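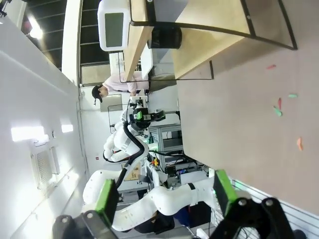 Start at the top and work down, Alina Tănase told me, or you'll only be doing the bottom twice. She said it with her mouth full of pretzel, and she said it on the phone, so I had to ask her to repeat it. But I wrote it on my hand anyway. It was my first real advice about dust and I was thirty-four years old.

I should back up. My aunt Dumitrescu (we all called her by her last name, even her own husband did) left me a shelf. She left my cousin the apartment in Skunlow and she left my brother $1,684 in an envelope, and I got a little desk shelf with two boards and a black metal frame, the kind you set on a table so you can have things above your other things. There was a note taped under it that said KEEP THIS CLEAN, and then the date, 3/9/18, and then her initials, as if I might want to argue with her about it in court.

So I kept it clean! For a while. I put a clock on the top board and a pen cup on the bottom one, same as she had it, and every Sunday I gave the whole thing a wipe with my sleeve.

Then the crumbs started.

They were little bits, orange-red mostly, and some green, and I'd sweep them off at night and in the morning there they'd be again. I don't eat at my desk (I eat over the sink like a person with self-respect). I don't own a cat. I checked the ceiling, I checked the wall, I stood on a chair with a flashlight and checked the top of the curtain rod, and all I found up there was a dead moth and one of my own earrings from October.

I went to Jodetti, the hardware place, and the kid at the register sold me one of those fluffy microfiber things, all noodles, turquoise. He said it would grab anything. I told him what I had was pretty small and he said small was its specialty.
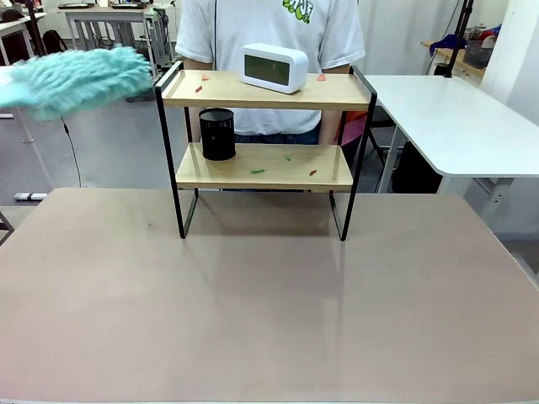
The shelf, mid-dusting, bits and all.

Well, it grabbed the dust all right. The bits were another matter. I'd get one to the edge and it would sort of hop over to the clock and sit there. I'd go after that one and find another behind me. By the time the top was done the bottom looked worse than before, and by the time I'd done the bottom I had crumbs on the table, and I was sweating, and I'd said a few things out loud that Dumitrescu would not have liked.

And that's when I noticed the colors. Orange on the top board, green down below, a stray orange by the right leg. I sat down. I'd seen that before - not on a shelf, on a plate. She used to make these awful hard candies every winter, orange and green, and she'd crack them with the back of a spoon right there at her desk while she did the bills. Pieces went everywhere. She'd be picking them out of the pens for weeks. I must have been six, and my job was to find the ones on the floor, and I got a nickel apiece, and I usually ate the evidence.

I called Alina back. It was late, but she's on Drernari time, two hours behind me, so I figured she was still up and probably still eating pretzels. I told her about the candy. I told her I thought my aunt was doing the bills on my shelf at night. There was a long crunch on the other end.

"Did you start at the top?" she said.

I said yes. I said it was still written on my hand.

"And you moved the clock?"

I had not moved the clock. I'd been going around the clock this whole time, a little half circle, the way you mow around a tree. So I hung up, and I put the pen cup to one side, and I picked up the duster again and held it over the top board, and I waited a minute in case anybody wanted to say something. 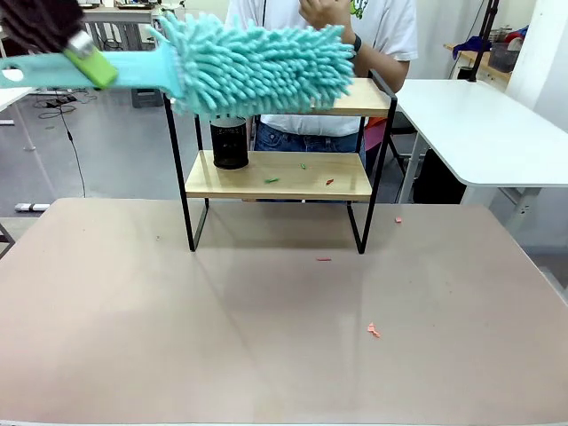
Leave me a few, said Dumitrescu, plain as anything, from the general direction of the lamp, and don't you dare use your sleeve.

I said yes, ma'am. Then I lifted the clock and did underneath it, nice and slow, and I brought the bits down to the bottom board and from there down to the table. I left one green piece next to the pens. It took me most of an hour, and when I was done I looked under the desk, out of habit, and there was a nickel.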